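Tagle House kitchen meeting – minutes, August
Taken by me again, as I had the pen. 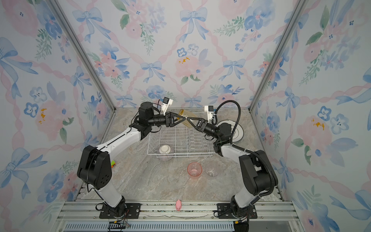
Four of us round the table to start with, and Rowena Villanueva came in at ten past seven with the biscuits, so we stopped for those. Jericho Baluyot chaired. Last month's minutes were agreed once I'd changed "tea towels" to "tea trays" (my handwriting, sorry!).

Washing up
Most of the evening went on this. Rowena would like glasses done first, then cups, then bowls, with plates last, and I must say I'm with her – I'm fed up of drinking squash that tastes of gravy. Jericho thought people would forget by the second week. We agreed to try it until the next meeting and I'll write it on a card by the sink.

Drying
Long chat about the wire rack. Plates go in the upright dividers, bowls upside down, and glasses are to be dried by hand and put straight away. Jericho asked if plastic cups could just be left out on the table. Rowena said no, quite firmly. They can go upside down on a cloth overnight but must be in the cupboard by breakfast.

Crockery
We own 78 pieces by Rowena's list, which doesn't include the Benico mugs in the hall. The cupboard will hold up to 111 if the shelf gets moved, so we're all right for room. Jericho wants to buy more bowls from Mindis, where a box is £29. I said could we find the old ones first? Left for next time.

Wallpaper
I love the flowers and bows and will not hear a word against them. Jericho would like something plainer. Two votes each way with Rowena not voting, so it stays!

Toys
Small toys keep getting left among the dishes. They're to go in the basket in the hall, please, whoever they belong to.

Any other business
Urnano are coming to look at the tap at half past nine in the morning, and Jericho will let them in. Rowena is bringing the cloths home to wash.

Finished at twenty to nine. I still have somebody's biscuit tin lid.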